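Ticket: Notes in The Udby Notebooks open at the wrong place
Product: The Udby Notebooks, e-book, second edition
Publisher: Solís Editions
Reading app: Laletari, tablet and phone
Opened: February 3, 2025
Status: Closed, one item moved to a separate ticket

Message from the reader

Good morning. I bought the e-book of The Udby Notebooks from your own shop and I read it in Laletari on a tablet. In the first part everything is good. When I touch the small number in the text, I get the note that belongs to it. Later it goes wrong. The author writes about a quarrel with a printer, I touch the number, and the note tells me about a kind of herring. At first I thought this was the humor of the editor. But then it happened with the next note also, and with the one after.

I have the paper edition from the library, so I could compare. In the paper book the herring note belongs to the number before. I did not check all the notes, but from note 38 until the end of the chapter every one I tried was one step too late. I have closed the app, opened it again, and downloaded the book again. It is the same. Can you please look at it? I am preparing a talk for my reading group and I need the notes, as the last notebook is very hard to follow without them.

First reply from support

Thank you for the clear report, and for comparing with the paper edition, it helps us very much. I take care of the e-books here, so this ticket will stay with me.

I opened the same book in Laletari and I can see the same fault. Note number 38 in the text opens the text of note 37, note 39 opens note 38, and so on. Before that point the links are right. I have not yet looked in the last notebook. I will write down here what I try, so that you can follow it, and so that my colleagues can find it if another title has the same problem.

Could you tell me two things? First, which edition is shown on the copyright page of your file, first or second. Second, if you have changed the size of the letters or the page view. I don't think the size of the letters can do this, but I would like to exclude it.

Reply from the reader

It says second edition, corrected. The letters are bigger than normal because of my eyes. I made them small for a test and the herring is still there.

Log, first session

Downloaded the file from our shop as a customer would. Opened it in Laletari on the tablet and on the phone. Same fault on both.

Opened the same file in a different reading program on the office computer. Same fault again. So the app is not to blame, and I can stop looking at the settings of Laletari. I note this because my first idea was the pop-up window for notes, which gave us trouble with another title last year.

Opened the first edition from our archive. All the links I tried are right. The fault came with the second edition.

Compared the two editions. The second edition has one new note. It explains who the "landlady of the blue stairs" is, a woman who comes back several times in the second notebook. The editor found her in a letter after the first edition was printed. In the manuscript from the editor, this note was called 37a, so that the old numbers did not have to change. The typesetter of the paper book gave it a proper number and moved all later notes one number up. In the paper book this was done correctly in both places, in the text and at the back.

For the e-book we use a conversion program, Grustis. It reads the numbers in the text and the notes at the end of the book, and makes the link between them. My suspicion is that Grustis did not understand 37a.

Log, second session

Ran the conversion again with the old source file, only with the report switched on. The report says that it found 498 numbers in the text and 498 notes at the back. This looks perfect, and it must be why the fault was not seen before the book went to the shop. The person who checks (it was me) looks at the two totals and sees that they are equal.

But the totals are equal for a bad reason. Note 37a was counted as a note. The last entry in the notes is not a note at all, it is a short line that says where the manuscripts are kept, and in the first edition it had no number. In the second edition somebody gave it the style of a note, and then took the style away again when it looked strange on the page. And in the text, one number near the end is missing completely. So there is one too few on each side, and the sums agree.
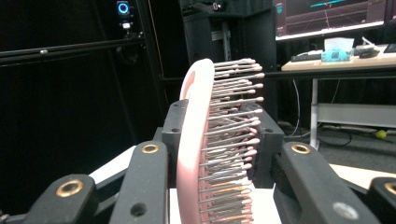
With this I could explain why the reader saw the wrong notes from 38 on. Grustis gives every link an internal name with the number only, without letters. Note 37 and note 37a both received the name "note 37". The second one was then put under the next free name, and everything behind it moved. The text under each link is complete, it only stands one place too far.

I asked the support of Grustis if letters in note numbers are allowed. They answered the same day that letters are allowed, but only when an option is chosen before the conversion starts. It is on the third page of the settings, and the name of the option is "keep suffix". We have never used it.

Log, third session

Made a copy of the source file. Changed 37a to 38 and moved the later ones up, the same as in the paper book. I prefer this to the option with the suffix, because a reader who has both the paper and the e-book will then find the same numbers in both. Teachers quote the notes by number, and we have had letters from them before.

Put back the missing number near the end. It belongs to the entry in which the author has stopped writing full sentences and only puts down the weather and the names of the visitors. I compared with the scan of the notebook page to see where the editor wanted it. It stands after the word "again".

Removed a hidden style from the line with the place of the manuscripts. It is now normal text.

Converted again. Went through 50 notes by hand in Laletari: the ones around 37 and 38, the first and last of every notebook, and then some that I picked without a system. All of them open at the right place, and the arrow for going back brings me to the right line. The herring is back with the fish market.

One thing I did not expect: in the corrected file, the jump back is slow on the phone. It takes a moment before the page appears. In the old file it is slow too, so it is not new. I have opened a separate ticket for this, as it has nothing to do with the numbers.

Message to the reader

The corrected file is in the shop now. Please do not use the "update" button in Laletari, it will tell you that you already have the newest version. We kept the same edition number, and the app only looks at this. Please do it so:

1. Write down or export your own marks, if you have made some. Removing the book will remove them from the tablet.
2. Remove the book from the tablet, not only from the shelf. Press long on the cover and choose "remove from device".
3. Close Laletari.
4. Open it again and download the book from your purchases.
5. Touch number 38 in the second notebook. You should read about the landlady of the blue stairs.

If you still get something else there, please tell me what it is. The download link in your account works for 30 days, and I can make it longer if you need it.

Reply from the reader

I did it and it works, thank you. I had the landlady at once. I lost my marks because I did step 2 before step 1, but this is my own fault, there were not many.

May I ask one question more? In the last notebook, two entries have the same date. In the paper book too. Is this also a mistake?

Reply from support

I am sorry about the marks. I have now put step 1 in capital letters in our standard text.

The two entries with the same date are right. I asked our editor. The author wrote the same date twice, on two pages, with a different pen, and the edition keeps what is in the notebook. There is a sentence about it in the introduction, in the part on dates, but it is easy to miss. The editor thinks that the second entry was written a day later, and does not want to correct it without proof.

Closing notes for colleagues

Fault: note links one place too late from note 38.
Cause: note number with a letter in the source file, and the option "keep suffix" in Grustis not chosen.
Repair: numbers in the source file made equal to the paper edition, one missing number put back, file converted again.
Affected: second edition only. The first edition is good.

Before the next conversion, please search the source file for note numbers with a letter. Do not trust the two totals in the report. Open the last note and one note in the middle, and read them - if they fit the sentence, the ones between are most likely right too.

Still open: slow jump back on the phone, see the separate ticket. The edition number should go up by one at the next reprint, so that Laletari offers the update by itself.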